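写到哪里算越界?和一位小说编辑聊了一下午

约在下午四点,出版社楼下的茶室。她迟到了一会儿,坐下先道歉,说刚从印厂那边的电话里脱身。她在Vandau做了多年小说编辑,不愿意署名,说"写编辑就行,稿子是作者的"。那就写编辑。

话题是从《Flanness》开始的。一部长篇,493页,写一座海边小镇,两家人,一桩没人愿意提的旧事。九月出版,之后读者来信没断过。有人说好,有人要求下架。

"信我都看了,"她说,"骂的信写得更长。有一封很认真,一条一条列,哪一页让她不舒服。我觉得这是很好的读者。"

问她有没有动过删的念头。

"动过。初稿比现在狠。有一章我退回去4次,作者差点跟我翻脸。后来留下来的那一版,事情一点没少,少的是形容词。"她想了想,"形容词多了,读者会觉得你在享受这件事。"

茶上来了,太烫,放着。 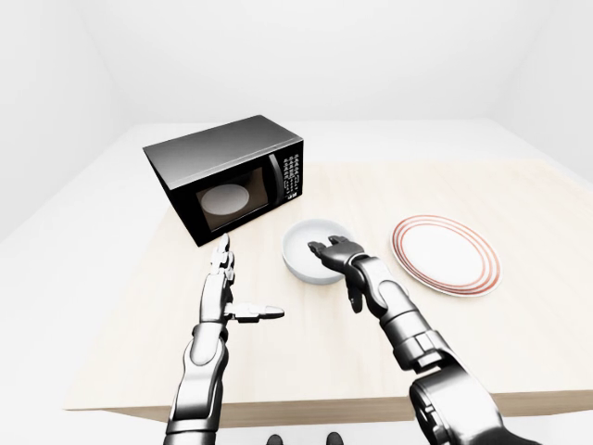 桌上的微波炉

聊到Arkham那边的一次讨论会。那是一家独立书店,地方小,每月做一场。她去讲过虚构作品里的暴力,现场有读者站起来问,为什么不在书前面加一页提示。

"我当时答得不好。我说小说不是药,不需要说明书。底下有人笑,可提问的那位没笑。回去路上我一直想这事。"后来呢?"后来《Flanness》重印,版权页后面加了两行字。很小的两行。作者同意了,同意得比我想的快。"

有同行觉得这是让步。她不这么看。电影有分级,电视剧开头也打字幕,书凭什么例外,她说不出有力的理由。但她反对再往前走一步,比如按题材给书贴标签、分柜卖。"贴上去就撕不下来了。一本书讲了八件事,标签只写其中一件,往后大家就只读那一件。"

再问细一点:什么样的稿子她会直接退?

她说有两种。一种是拿真人真事改个名字就写,当事人一眼认得出来,又没有征求过人家。"这种我不管写得多好。"另一种是作者自己也说不清为什么要写这一段。她习惯在稿边打问号,不写意见,只打问号,等作者自己来解释。能讲出来的,哪怕她不同意,也留。

"有的作者一看问号就删了,我反而失望。你争一争嘛。" 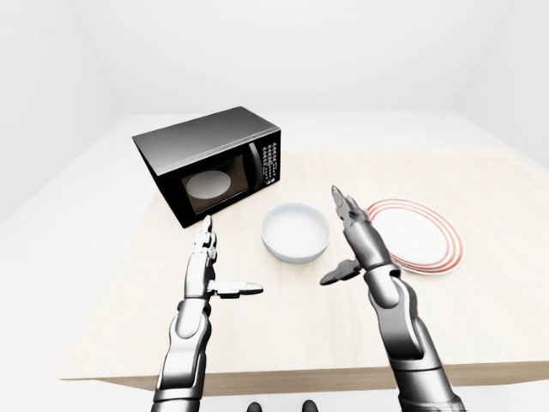

关于奖,和奖以外的事

Paucar短篇奖今年收到400篇来稿,她是初评之一。读得眼睛疼。问她看出什么趋势没有,她摆手,说趋势是写年度总结的人才需要的东西。

不过还是讲了一点。年轻作者现在下笔很谨慎,碰到敏感的情节就绕,用梦,用转述,用一个隔壁房间传来的声音。"绕得好的很好看。绕得不好,你就觉得他在害怕。怕谁呢,怕网上截图。"一段话被截出来,没有前后文,传几天,作者就成了那段话里的人物。她手上有两位作者遇到过,其中一位到现在没再交稿。

出版社能做什么?她说得很实在:能做的不多。替作者回信,别让作者自己上去吵。合同里把修改权写清楚,尤其是重印时谁能改、改到什么程度。旧书改词的事她也遇到过,一本几十年前的童话,家长投诉里面的称呼难听。最后没改正文,加了篇短序。"改了孩子就不知道以前的人是这么说话的。当然你也可以说,孩子不必知道。这个我吵不赢。"

她说这些的时候语速很快,茶凉了才想起来喝。中间又接了个电话,好像是封面纸的问题,说了两遍"不行"。

最后问她自己写不写。年轻时候写过,没发表,一个中篇,写她外婆。为什么不拿出来?

"过不了我自己那关。问号太多了。"

走的时候她又补了一句,要我一定写上:那些要求下架的信,她都回了。手写的。有一位读者后来又来信,说还是不喜欢那本书,但在等作者的下一本。

下一本的稿子已经在她桌上了,书名没定,她也不肯讲写什么。只说厚。

(采访录音有一小段不清楚,个别句子根据笔记整理,已经和对方核对过。)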